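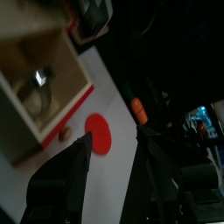 The Vonuddale automation group has opened its second round of example gathering for tabletop handling. This thread sets out how the work is organized and what partner sites can expect. (1/9)

The first round ended with 108 accepted examples. The review team set aside a further 40, most of them for incomplete notes. Sites are asked to read the revised note sheet before they submit anything new. (2/9)

An example is one complete attempt at one written task, recorded from start to finish. Operators guide the arm by hand control. The wrist view, the joint positions and the gripper opening are stored together and share a single clock. (3/9)

The current task family concerns small objects near an open-fronted box. A flat red disc lying on the table is a useful case: it offers the fingers very little height, and the approach angle matters a great deal. A carrot-shaped toy asks for a different grip altogether. (4/9)

Operators should vary the starting position of the arm between attempts. In the first round, too many sessions began from the same pose, and the trained model did poorly when it started anywhere else. Altenico has prepared a list of 90 starting poses, which sites may use in any order. (5/9)

Failed attempts are to be kept. Please mark them as failed and state the point at which the attempt went wrong — a slipped grip, a missed object, a contact with the box. A short, plain sentence is enough. The Asarel site has done this well, and its notes are now attached to the guide as a model for others. (6/9)

Lighting has been a matter of some debate. Our position is that sites should record under the light they normally work in, including rooms with a dark background beyond the table. Changes in lighting during a single attempt should be avoided, and any such attempt should be recorded again. (7/9)

Each operator completes 3 practice attempts before a session. These are stored in a separate folder and are not used for training. Pangilinan will continue to handle review, and will return comments to the site that made the recording. Questions about labels should go to the same team — please quote the session number. (8/9)

Submissions for this round open on Jul 1, 2026 and remain open through the end of August. The revised note sheet and the pose list are available from the Vonuddale project page. Sites that joined during the first round do not need to register again. (9/9)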